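Sharing Clothes on Campus: A Year with the Plovar Closet
Project report by Shaimaa Belhaj
Community Studies, second year
Submitted 2024-10-19

1. How the project came about

I should begin with a coat. In the December of my first year I owned one winter coat, which had come with me from a much warmer place, and it was no match for the wind that comes across the parking lot behind Tawfik Hall. A girl on my floor lent me hers for the afternoon, then for the week, and in the end for the whole winter. She had two, and she had never worn the second one. I thought about that coat a great deal, and when the time came to pick a topic for this course, I already had one.

The Plovar Closet is a clothing exchange on the ground floor of Tawfik Hall. Students bring in clothes they no longer wear, and anyone with a student card can take something home, either to keep or to borrow for an interview, a concert or a cold month. No money changes hands. It had been running in a small way before I arrived, and the students who kept it going were kind enough to let me help out and to ask questions while I did.

My question was a simple one: what makes a person willing to give clothes away, and what makes a person willing to take them? I had expected these to be two halves of the same thing. They are quite different, as I will try to show.

2. What I did

I worked at the Closet for 14 weeks and kept a notebook the whole time. I also handed out a short paper survey, two pages long, to people who came in, and left a stack of the same survey in the dining hall for people who had never visited. I printed 300 copies, which was far too many for our little corner of campus, and I am still using the backs for grocery lists. Besides the survey, I had longer talks with donors and borrowers, mostly over tea, and these turned out to be the best part of the work. People will tell you a surprising amount about their lives if you ask them about a sweater.

I kept a log of every item that came in and every item that left. By the end the log showed 1000 items received and 972 taken. My advisor asked me to check those numbers again, and I did, twice, with a good deal of coffee. The 28 that stayed behind were nearly all formal shoes in very small or very large sizes, plus a few belts.

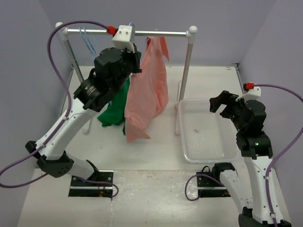 Displaying the clothes took up more of my notebook than any other subject. For the first few weeks nearly everything was folded and stacked on tables, and people would lift the top two or three things and then wander off. Latifa Hdmy (as the sign-in sheet had her for a month, until we fixed it to Latifa Hamdy) suggested hanging whatever could be hung. A small rack of metal tubing with white plastic fittings, with one silver bar across the top, doesn't take up much of a room, and a basket can go beside it for whatever people have changed their minds about. We borrowed two racks of that general kind from the drama club and put them near the door. The folded tables had been slow all fall, but shirts and dresses began to leave within a day or two of being hung up. I wish I had written down the date of the change more carefully, as it would have made a nice chart.

3. Giving

Donors mostly talked about space. They were moving, or sharing a room, or their mother had sent a box. Very few mentioned the environment until I asked, and then they all agreed warmly that it mattered. I don't think they were being insincere. I think that when you are standing in front of a full drawer, the drawer is what you see.

What held people back was worry over quality. One student had carried the same bag of clothes to class and home again four times before she worked up the nerve to bring it in, afraid we would find it shabby. There was nothing wrong with any of it. After hearing several stories like hers, we put up a notice saying that missing buttons were fine and that we had a sewing box. The bags that came in after the notice were bigger, and the sewing box got a lot of use.

4. Taking

Taking was harder. In the dining hall surveys, the most common reason for not visiting was some version of "other people need it more." I found this touching, and also a bit of a problem, as an exchange where everyone gives and nobody takes is only a storage room. Students who did take things often brought something in first, even a scarf, so as to feel that they had paid their way.

The lending side helped here. Borrowing felt ordinary to people in a way that being given something did not. Several borrowers kept their items in the end, with our blessing, and by then the awkwardness had worn off.

We also tried a mending evening, using thread and patches bought at Grostlow, the fabric store near the bus station. Seven people came to the first one and stayed until the building closed. Nobody seemed shy about taking clothes home that night. I believe it was having something to do with one's hands.

5. Difficulties

Hangers were a constant trouble. They left with the clothes and did not come home again, and the ones we kept had a way of hooking themselves together. Sizes were another. Labels from different countries don't agree with each other, and after a while we gave up on sorting by number and went by eye - small things toward the window, large things toward the wall.

There is also a weakness in my method that I should be open about. I was helping to run the place I was studying, and people may well have been nicer to me about it than they would have been to a stranger. A partner from another department would have been a good idea. 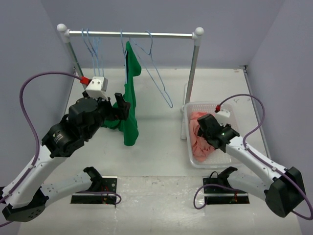 Latifa Hamdy felt, when I read her a draft of this section, that I was being too hard on the survey and too easy on the opening hours. Two afternoons a week suits people who live on campus, she said, and leaves out everyone who takes the Ladus shuttle home at three. She asked me to add that she had met commuters at the locked door more than once, on her way to the library. I have gone back through the notebook with this in mind, and she is right. Hardly any of my longer talks were with commuters, so what I have written about borrowing is mostly about people who live five minutes away.

6. What I would suggest

The Closet should open one morning a week, early, even if that means closing one of the afternoons. The lending shelf should be bigger and nearer the entrance, and the mending evenings should go on for as long as there is anyone willing to put the kettle on. I would also ask the housing office to mention the Closet in the letter that goes to new students over the summer, in time for them to pack with it in mind.

I would like to thank everyone who filled in a survey, the drama club for the racks, and the girl on my floor, who has told me to keep the coat.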